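Small Kitchen Storage Project - Final Report
Housing and Interiors, Workley campus
26 July 2020

1. Background

The task was to look at how one kitchen counter is used and suggest a better layout without buying new furniture. I chose the counter in the shared teaching kitchen at Workley. It has a white marble top with gray veining, and most of the work on it happens in the middle, where the cutting board is kept. The toaster and the steel rack take up the left side. The right side is used for serving and for small storage.
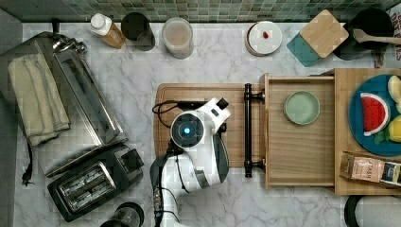
People who cook here complained mainly about reach. To make toast and cut fruit at the same time you have to work across the board - and the board is where everyone wants to put things down. I kept a log for 13 days in July and wrote down each time an item had to be moved before the board could be used. The total came to 200 moves. The toaster was the worst item, followed by bowls left beside the board.

2. What was tried

Layout A kept the appliances where they were and gave the right side to a drawer for small dishes. A dish in the drawer is out of the way, but an open drawer uses up work space. Users left it open more often than I expected.

Layout B used a wooden serving tray with raised edges on the right. Bowls went on the tray and could be carried off together. Dry goods and bottles were lined up at the back against the mosaic tiles.
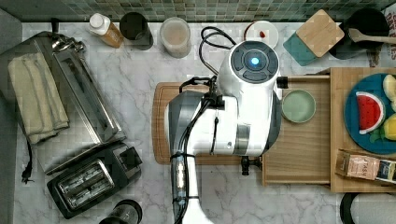
Layout B needed fewer moves per day than Layout A. Of the 7 people who tried both, all but one preferred the tray. The one who did not said the back row was hard to get at with wet hands. I think this is a fair point, and a shorter row would help.

3. Problems

The toaster cord stayed on the left in both layouts because the outlet is on that side. The towel was kept on the steel rack, and users did not want it moved. I also did not test the counter with 3 people cooking at once - this happens most evenings, so the results only cover light use.

4. Next steps

Repeat the log with Layout B and a shorter back row, then measure the free space beside the board at the end of each day.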